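How to Refinish a Scratched Table Top

Posted Jul 29, 2020 in Furniture and Repairs

A painted table top takes more wear than any other piece of furniture in the house. Scratches, ring marks and small chips can be touched in for a year or two, but after that it is quicker to take the whole top back and repaint it. The method below is for painted wood or MDF. Do not use it on laminate, which needs a different primer.

Allow a weekend for the work and another week before the table goes back into full use.

What you need

Sandpaper in 120, 180 and 240 grit
A cork sanding block
Two-part wood filler
A filling knife
Sugar soap and two cloths
Wood primer
Water-based satin or eggshell paint
A 4 inch foam roller and tray
A small brush for the edge
Masking tape and dust sheets

I used Ritberg filler and Cemallow satin, both from the local paint shop. Any decent make will do the job, but buy the primer and the top coat from the same range if you can.

Step 1: Clean the top

Wash the whole surface with sugar soap, mixed as it says on the packet. Pay attention to the edge where people rest their arms, as grease builds up there and paint will not stick to it. Rinse twice with clean water and leave it to dry fully. Polish that contains silicone needs wiping off with white spirit first.

Step 2: Sand back

Start with 120 grit on the block. You do not need to reach bare wood everywhere. The aim is to flatten the scratches and take the shine off the old paint. If the table is old enough that the paint could contain lead, test it with a kit before you do any dry sanding, and get advice if it shows positive.

On a curved edge, take the paper off the block and hold it in your palm. A hard block leaves flat spots that show up badly once painted.

Wear a dust mask. Hoover the top when you have finished and wipe it with a damp cloth.

Step 3: Fill the dents

Mix a small amount of filler, no more than a walnut. It goes off in a few minutes and cannot be softened again. Press it into the dents with the knife and leave it slightly proud. When it is hard, rub it down with 180 grit until you cannot feel the join with a fingertip.

Deep chips on the edge usually need two goes.

Step 4: Prime

Mask anything you don't want painted. Brush the edge first, then roll the top in long strokes from end to end. One coat is enough over old paint, two over bare MDF. Leave it overnight, then rub over lightly with 240 grit and wipe off the dust.

Step 5: Paint

Put on two thin coats. Three is better for a table that gets daily use. Work quickly and keep a wet edge, and don't go back over paint that has started to dry. Leave 24 hours between coats, longer if the room is cold.

Whites and pale greys show every bit of fluff, so give the roller a wash and pull off loose fibres with masking tape before you begin.
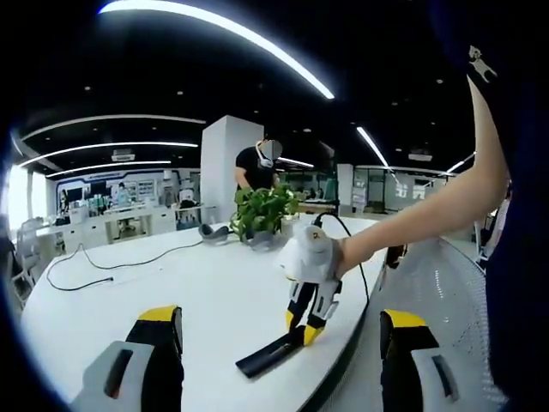 Step 6: Let it harden

The paint will feel dry the next day but it is still soft underneath. Keep hot cups and heavy objects off it for a week. Don't lay a cloth over it in that time either, as the weave can print into the surface.

After that, wipe it down with warm water and a drop of washing-up liquid. Avoid cream cleaners and scouring pads.

Common problems

Orange peel texture: too much paint on the roller. Let it harden, sand flat with 240 and put on another thin coat.

Yellow or brown patches: knots or old stain coming through. Seal with a stain block and repaint.

Runs under the edge: check underneath ten minutes after each coat and brush them out while wet.

Leftover paint keeps well if the lid is tapped down hard. Write the colour name and the room on the tin.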